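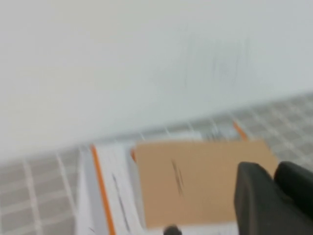 ## Session 4 - Sorting a shared desk

Welcome back, everyone, and thank you for your patience with the room change. Today we stay with the ordinary desk, the kind that four people lean on all day and that never quite gets put right. I keep coming back to it because I spent a whole January at Levmont moving the same papers from one end of a table to the other, and I'd like to spare you that.

**Start with the large flat things.** Catalogues, folders and big booklets go down first, and the smaller books go on top, covers up, so you can read a title without lifting anything.
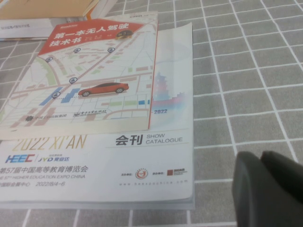
Keep the spines facing the same way if you can, and please don't let a book share a pile with loose sheets - the sheets slide, and then you are on your knees picking them up.

**Then the papers.** Loose sheets and thin booklets make a stack of their own toward the back, with a notebook on top to hold them down.

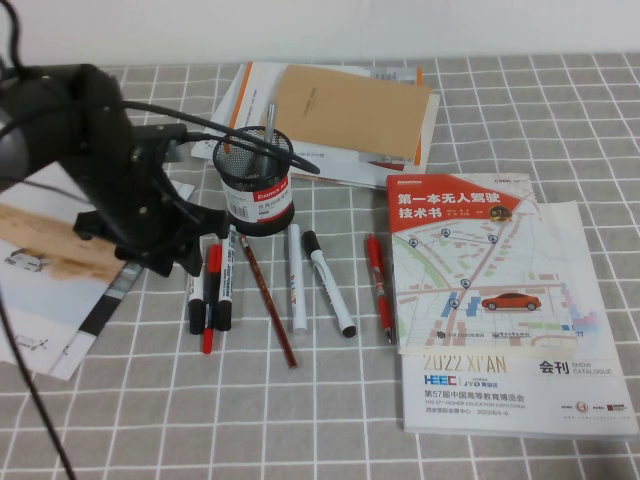
Efraín Benavides would put the pens away first, on the grounds that they roll and the papers don't. I can't really argue with him, and either order is fine for your write-up.

**Last, the pens and markers.** Lay them all out side by side, try each one on scrap paper, and only then fill the holder.
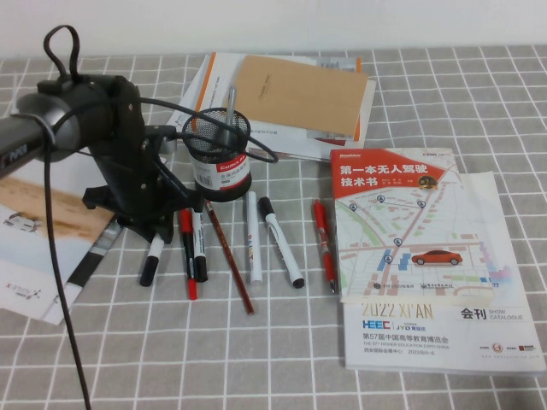

*Should pencils and markers share one holder?*

They can, as long as every marker is capped and the pencils stand point up.

For next week, read the Nelton handout, pages 4 to 6.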